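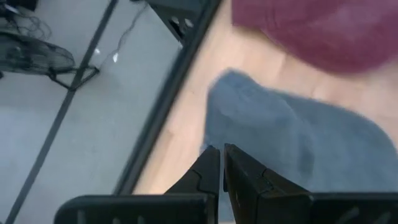 Re-zeroing the grippers on the Wistness cell

Do this after any finger change and every 40 hours of running. You need a 3 mm hex key, a feeler gauge and the Ketora service screen.

1. Park both arms and cut motor power.
2. Loosen the finger screws two turns.
3. Close the jaws by hand until the fingers meet, then tighten the screws in 4 small steps, switching sides.
4. Restore power and press Set Zero.

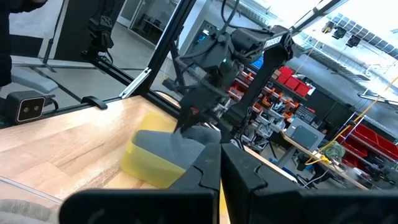 Leanne Sowerby adds that Set Zero won't save if the other arm is still in teach mode, so check both before step 4.

Open and close each gripper three times and compare the readings on the service screen. 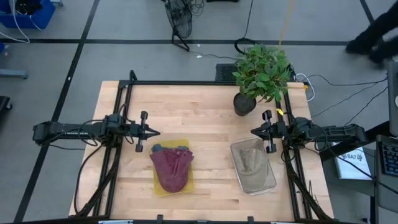

Cable slack comes next. Move each joint through its full range at low speed and stop if a cable pulls tight. On a layout like this one, with the arms facing each other across the table, test one arm at a time. Log the new zero values under Kettle.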